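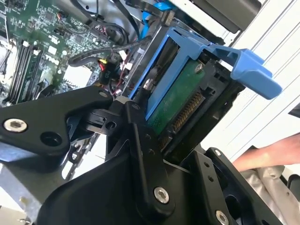 Where does the money go, when the computers themselves are free?

It goes on everything a donated computer arrives without. The towers come to us at no cost, usually in the back of somebody's estate car, and then they want drives, memory, thermal paste, a plug that fits and an hour or two of patient attention. Your grant pays for the parts and for some of the patience.

Skurnmont Reuse Workshop
Progress report to the Grukisia Fund, second period
Prepared by Magdalini Drakos

Where we are

By the end of February we had taken in 192 desktop towers. Of these, 94 have been stripped, checked, rebuilt and passed on to households and two village libraries. Another 23 have been broken for parts, having been judged beyond rescue by Steinar Nørgaard, who judges very little beyond rescue and went through a short period of mourning for each. The rest are on the shelves in the back room, sorted by make and then by how optimistic we feel.

The target in the agreement was 100 machines passed on by this point. We are six short. I could blame the weather, which closed the road for most of a week, but the larger part of it was memory. We ordered what we thought was a sensible mixture from Tomow and received a sensible mixture for a different sort of computer. They exchanged it without fuss, at the speed of a firm that does not fuss.

How a tower gets through the workshop

You asked last time for more detail on the work itself. I warned you then that it was mostly screws, and I stand by that.

A tower is laid on its side and the panel comes off. Anything that holds data is dealt with first. The drive is pulled in its caddy, matched to the intake sheet and put in the locked cupboard until it can be wiped. We are strict on this point. Donors are kind people, but they have a habit of telling us there is nothing on the drive when there are eleven years of tax returns on it.

After that the memory comes out and is tested a stick at a time. The processor is lifted next if it needs fresh paste or is being swapped for a better one.
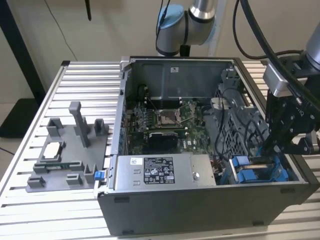
Once the socket is open the pace drops considerably. The pins in there are fine enough that a dropped screw can turn a working board into a wall decoration, and we have two wall decorations already. Steinar has brought in a rule that no tea crosses the line of tape on the floor. I have been caught on the wrong side of it more often than anyone.

Power supplies stay in place where they test well. We do not open them, whatever the internet says. If one fails it goes whole into the electrical waste, and a tested spare goes in from the broken machines. Cables are checked, dust is removed (the quantity of dust would merit its own report) and the whole thing goes back together in reverse order, which is what every manual says and which has never once felt true at the time.

What has gone well

The intake sheet. In the first period a machine could arrive, be half dismantled and then lose its identity completely, so that we would find a caddy in a drawer and have no idea where it belonged. Each tower now has a number, and so does each part that leaves it. It is dull and it has saved us hours.

The second bench, bought with your money from Bergmann, has also earned its keep. We can have one machine open for stripping while another is being rebuilt, and the argument over whose screwdriver it is has been settled by having two screwdrivers.

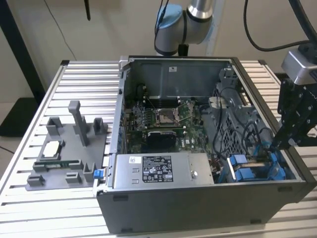 Tower on its side with the panel off and the processor socket open.

What has gone less well

Besides the memory, our testing screen died in the middle of the period and was replaced by one that shows everything faintly pink. It does the job. We also underestimated how long wiping takes on the older, larger drives, and there is now a queue in the cupboard. We have started running wipes overnight, and that has begun to shorten it.

Spending

Parts are slightly over budget and transport is under it by a little more, the road closure having been excellent for our fuel bill. I should like your agreement to move the difference across to parts. The receipts are in the folder, in order, apart from one which has been through the wash and must be taken largely on trust.

Next period

We expect to make up the missing six early on and then return to the agreed pace. Steinar wants to hold a morning session on replacing drives and memory for people who have already had a machine from us, in the hope that they will stop posting us their questions on paper. If you would like to come and see the work, mornings are best, before ten, and please leave your tea by the door.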